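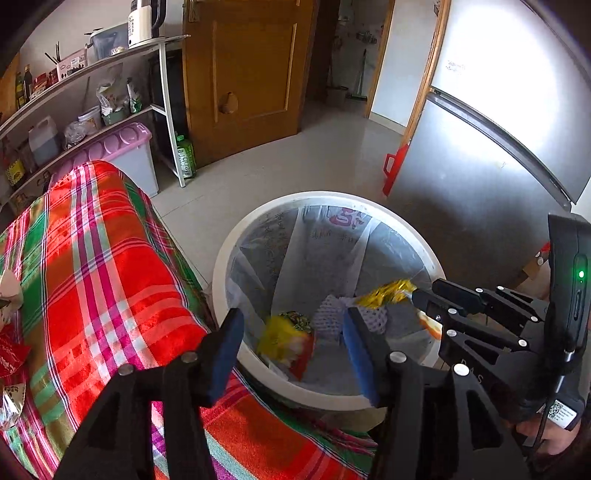 Demonstration collection with hand-held grippers

Demonstration collection with hand-held grippers is a way of gathering examples for a robot learning system in which a person does the task using a gripper held in the hand. No robot arm is present during recording. The gripper has the same fingers as the one later mounted on the arm, and a camera fixed to it records what the fingers are facing. The recordings are then used to train a control program, usually called a policy, by imitation.

Equipment

A typical unit has two fingers joined to a handle by a linkage, which the operator opens and closes by hand. Soft pads on the fingertips help with thin or slippery objects. An indicator light on the handle is common, and many units carry a printed code so that each recording can be matched to the gripper that made it. Some are wired to a recorder by a cable, while others store data on board.

The camera moves with the hand, so its position in the room has to be worked out afterward from the video, often with help from a motion sensor. Finger opening is measured directly or read from the picture.

Household tasks

Homes are a frequent setting, as they differ from one another in ways a laboratory does not. Putting litter into a trash bin is among the simpler tasks. Snack wrappers, paper napkins and crumpled packets may lie on a bed, a couch or the floor, and the operator picks them up one at a time and releases them over the bin. A lined bin is harder than it looks for a learning system – the bag changes shape, and its rim can catch on the fingers.

Other common tasks are folding towels, loading shelves, closing drawers and wiping tables.

The Drenel set

The Drenel set was put together by Benoît Ferrand and Corentin Tessier at Starel. It holds 3000 demonstrations, 416 of them of trash pickup, recorded by 12 operators. Each operator was asked to leave the room's ordinary contents in place and to move the bin between takes. Takes in which an object was dropped and picked up again were kept and marked separately.

Ferrand and Tessier found that operators sped up as a session went on, and that the later takes were harder to use. Sessions were then limited to one hour, with a break of 5 minutes halfway through. A second round of recording, done with Farard grippers, began in December.

Processing

Raw recordings are cut into single takes. A reviewer removes those in which the camera was covered or its path could not be recovered. The rest are stored as a series of images with the gripper's position and finger opening at each moment. The Atinga format, used for the Drenel set, also keeps a short written label for every take, such as "wrapper into bin".

Limitations

A person can reach places and make turns that a given arm cannot, so some takes have to be dropped when the arm is chosen. The gripper also records little about force – a light touch and a firm squeeze may look the same on video. Wide rooms with plain walls give poor position tracking, as do large shiny surfaces such as refrigerator doors.

See also

Imitation learning
Teleoperation
Robot end effector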